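Last updated January 1, 2026

# How to re-wax a wooden desk top

A waxed top goes dull where your forearms rest, and it starts to hold on to tea rings. If the wood underneath is sound you don't need to sand it back. Cleaning, a light rub and two thin coats of wax will do it, spread over an evening and the following morning.

These instructions are for solid wood or thick veneer that already has a wax finish. To check, scratch a hidden spot under the edge with a fingernail. Wax leaves a faint smear on the nail. Varnish leaves nothing, and wax on top of varnish will stay tacky.
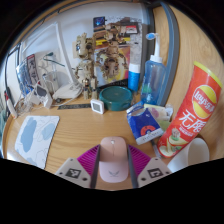

*A light desk top with straight grain. Work along the lines, never across.*

## What you need

- Clear paste wax. I use the Siritz one in the flat tin, but any soft clear wax is fine
- White spirit
- Cotton rags with no seams or buttons, old pillowcases are best
- Fine steel wool, grade 0000
- A soft brush for the edges
- Gloves

Coloured wax is for dark wood. On a pale top it collects in the pores and looks like dirt. Hüsnü Şimşekoğlu, who taught me most of this, kept a tin of brown wax for floors and wouldn't have it near a table.

## Cleaning off the old wax

Take everything off the desk and open a window. Put your gloves on, dampen a rag with white spirit and wipe a strip the width of your hand, from one end to the other. Turn the rag often. It will come away yellow or brown at first. Carry on with fresh rags until they stay nearly clean, then leave the top for 20 minutes.

Next go over it with the steel wool, dry, using hardly any pressure. Brush off the dust and wipe once more. Don't use a wet cloth at this stage – it raises the grain and you will have to start the rubbing again.

If there are white rings left, rub a little wax into them with the steel wool and wait. Black rings are a different problem and need oxalic acid, covered on the stains page.
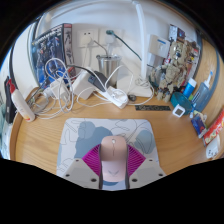
**By Inmaculada Pastor** | Furniture care

## First coat

Put a lump of wax the size of a walnut in the middle of a rag and fold the cloth round it. The warmth of your hand softens the wax and it comes through the weave a little at a time. Rub it on in small circles, then finish with long strokes along the grain. You want a thin film that looks slightly cloudy. If you can see ridges, you have used too much.

Leave it overnight. In a cold room in November mine needed a full day.

## Buffing and second coat

Buff with a clean rag until it stops dragging, then repeat with half as much wax. Wait 4 hours and buff again. Curved edges are best done with the brush, then a cloth.

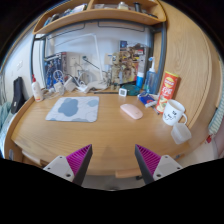

Fresh wax marks easily for the first 3 days, so keep the desk clear if you can. After that, use coasters, and put something under whatever gets moved about all day. A mouse wears through wax faster than anything else on a desk. A pad like the one on the left here, pale with the blue blotches, will take that wear, but lift it once a week at first and check that it isn't sticking. Rubber backing can leave a grey mark on soft wax, and a piece of thin felt underneath prevents it.

Dust with a dry cloth. Re-wax when water stops beading, once a year for most people.

Lay used rags flat outdoors to dry before you bin them.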